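Rotuneck Models announces the Tapsell narrow gauge railcar in On30
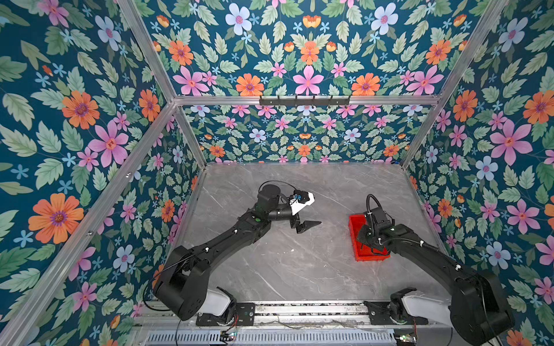

First deliveries are planned for this season

JURCOMBE, February 11, 2019 — Rotuneck Models is pleased to announce its new ready to run model in On30, the Tapsell railcar. The model is now in production and orders are open for dealers and for private customers. It is the first powered vehicle in our program which was developed completely from our own drawings.

The Tapsell railcar follows the practice of the small rural lines, where one light vehicle had to carry passengers, mail and milk cans on the same trip. It does not copy one single prototype. Our designer Berenice Chávez studied many photographs and builder's drawings of such cars and has put together a body which can look correct on a wide choice of layouts.

"Many customers have a short line with tight curves and no place for a long train," said Chávez. "They asked us for something that can run alone and still give a reason to stop at every station. I wanted also that the driver's cab can be seen well from outside, so we made the windows in the right thickness and put the motor under the floor."

About the model

The body is etched brass on a cast chassis, and the roof can be taken off with four screws. The interior has seats, a partition wall and a small baggage room with a sliding door that opens. Both axles are driven. The smallest curve recommended is the same as for our freight cars, so owners of the earlier models do not need to change their track.

The railcar comes in two body versions, one with an open rear platform and one with a closed end. Customers can choose between three paint schemes:

Dark green with cream window band
Maroon with black roof
Gray primer, without lettering, for those who like to paint themselves

All versions have constant lighting at both ends, changing with direction. A socket for a decoder is installed at the factory. The sound version has its speaker already mounted under the baggage room floor. For customers who run on analog current, a plug is fitted and nothing has to be changed.

Matching trailer

A four wheel trailer, the Sosness, will follow the railcar. It has the same couplers and the same floor height, and it is available in the same colors. The trailer is not powered, but it has pickups for the interior light. We will accept orders for the trailer together with the railcar or alone. Deliveries of the trailer start when the railcar orders are completed, and we ask customers for some patience here — the wheels come from a different supplier and we do not want to promise a day that we can not keep.

Samples and test running

Painted samples of the railcar were shown to dealers in January. After their comments we made the step boards a little stronger and moved the switch for the lights, so that it can be reached without taking off the roof. The samples have been running on our test track in Jurcombe for roughly five weeks, mostly with the trailer behind.

"We heard from the dealers that the first step boards were too easy to bend when the model goes back into the box," said Rochelle Faulkner, sales manager of Rotuneck Models. "This was a fair comment and it was better to hear it before the production than after."

Ordering

Orders can be placed with your usual dealer or directly with our office. A deposit is needed for painted versions only. The quantity of the maroon version is limited, so please ask for the stock status before you send payment. Spare parts, including motors, couplers and window sets, will be kept in stock in Jurcombe and can be ordered by private customers too.

Press contact

Rochelle Faulkner
Rotuneck Models, Jurcombe

Product photographs of all painted versions and a data sheet are available for magazines and clubs on request.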